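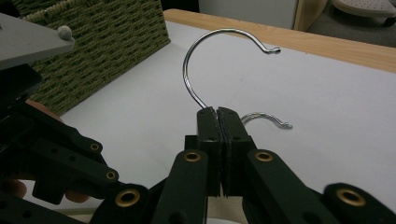 What do students on a robotics project do all day?

Mostly they repeat one small job by hand, a great many times, so that a machine can later be trained on the recordings. The building and programming take up far less of the week than the prospectus suggests.

I went to the June open day at Irkside expecting to be sold something, and I was. The college has a second-year project called Neltau, and the leaflet by the door promised "robots that learn the way we do". I have been to enough of these afternoons to read a sentence like that twice.

Kaj Stougaard, who runs the project, has 22 students on it and let us in 4 at a time. The task this term is clothes hangers: pick one up by the hook or the neck, move it, let go, start again. A student works a pair of grippers, one in each hand, and what the grippers do is recorded. I asked how many goes made a decent set. Sixty in a session, he told me, and then the session gets checked and part of it thrown out. How big a part? He said it varied. I asked again later and it still varied. 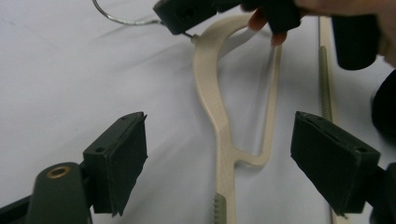

Plastic hangers, one of the Neltau tasks at Irkside.

To be fair to the hangers, they are a nastier problem than they look. The hook is thin and shiny, the body is wide and flat, and when two of them overlap you have to decide which one you're after. I can see why someone would choose them. What I couldn't get was a straight account of what the trained machine manages at the end of it. There was a graph on the wall with no numbers up the side. Stougaard said the results were "encouraging", a word I have heard at every open day I've been to, including the one at Bandness where the arm stayed switched off.

The students were better value than the leaflet. Kristaps Vanags, in his second year, told me the first week is dull and the second is worse, and that somewhere in the third he began to notice how he uses his own hands. He thinks the recordings from tired students are poor and ought to be marked as such. They aren't at present. That seemed to me the most useful remark of the visit, and I hope somebody on the staff has heard it. 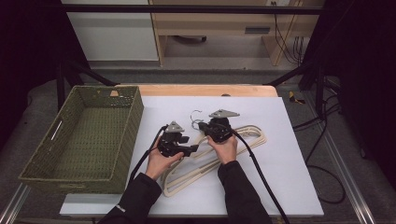 I also asked him whether any of this would get him a job. He has a summer placement lined up at Ingvarsson, doing much the same work with packaging, and he was quite cheerful about it. Whether a course should spend this much of its time on making recordings is another matter. Stougaard's view is that you can't judge data you have never had to produce. I half agree. I would still want to see the timetable, and when I asked for it I was given a second leaflet.

Practical points for anyone going next year. The tour takes 3 quarters of an hour, the queue takes longer, and parking is at the far end behind the sports hall. Go after lunch, when the students are left to do the talking. Ask to see a failed attempt as well as a good one. I forgot to, and thought of it on the bus.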